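Unit 4 handout: Setting up and looking after a two-arm cell
Course notes, July revision
Prepared by King-fai Peng

Read these notes before the practical. They cover the start-of-shift check, the grippers, the cables and the log sheet. Controller software is in Unit 5.

4.1 Before power

Walk the floor first. The cell works at floor level as well as at table height, so anything left in the travel area will be met sooner or later. Move what you can and note what you can't. Mats should lie flat with no lifted corners, and tape lines should be pressed down along their full length.

Then check both arms by hand with the power off. Each joint should move smoothly through its range. A joint that catches at the same point every time goes on the log sheet, even if it frees up after a few turns. Do not grease it. The joints on the Eria arms are sealed and grease on the outside only collects dust.

4.2 Cable slack

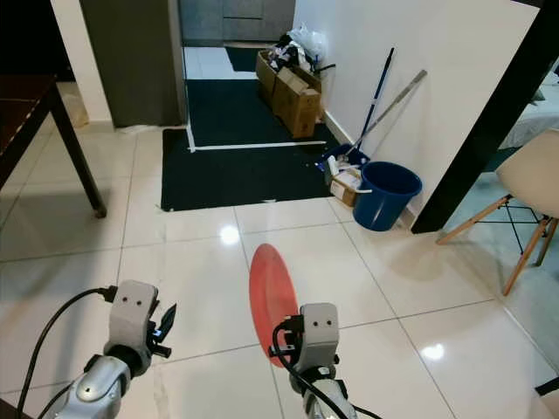 Cable slack is set at the wrist and nowhere else. Too little and the connector takes the load when the wrist turns; too much and the loop catches on table edges or gets between the fingers. Set it with the gripper turned as far as it will go in each direction, then fix the clip. Compare the two sides: the left cable loops down beside its arm toward the base, and the right one curves around the gripper first, so the two will not look alike even when both are correct. Judge each one by how it moves. After fixing, turn the wrist end to end 21 times and look at the clip again. If it has crept, replace it.

Clips are Odinano pattern, in the top drawer. Do not use zip ties - they cut into the jacket.

4.3 Fingers and grip

Wipe the finger pads with a dry cloth. Solvent hardens the surface. Look for a shiny band across the pad, which means it has been slipping under load. Swap pads in pairs, never singly.

The grip test uses thin, rigid objects because they show up a worn pad sooner than a block does. Close on the edge, tilt the object upright, and hold for one minute. Watch the edge where it meets the fingers. If the object rotates, repeat once at the same setting before you change anything. If it rotates again, change the pads and start over. 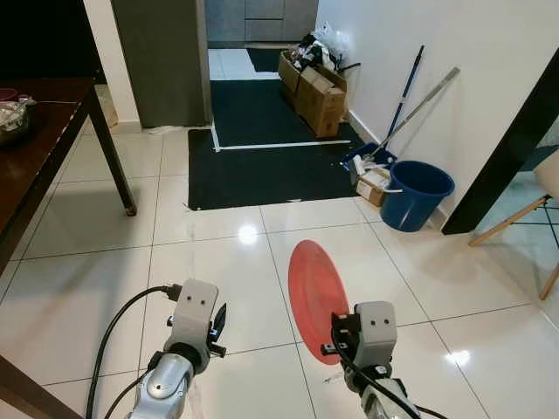

Fig. 4.2 Right gripper closed on the edge of a red plate, tilted upright.

Test over a clear patch of floor, with the other arm parked or held well to the side. Keep your hands out of the space between the grippers while the cell is live.

4.4 Service intervals

Inspect pads: every 900 cycles
Check clips and connectors: every 1380 cycles
Replace pads, whatever their condition: every 3000 cycles

Cycle counts are read from the Chiang counter on the cell panel. It does not reset when pads are changed, so write the reading on the sheet each time and work out the difference yourself.

4.5 Log sheet

Fill in the sheet before you leave the cell. Enter the counter reading, which arm, what was found and what was done. "OK" on its own is not accepted. Spare pads are ordered through Skedurport, and the order number goes in the last column.

For the practical, bring a dry cloth, a small flashlight and a printed copy of 4.3.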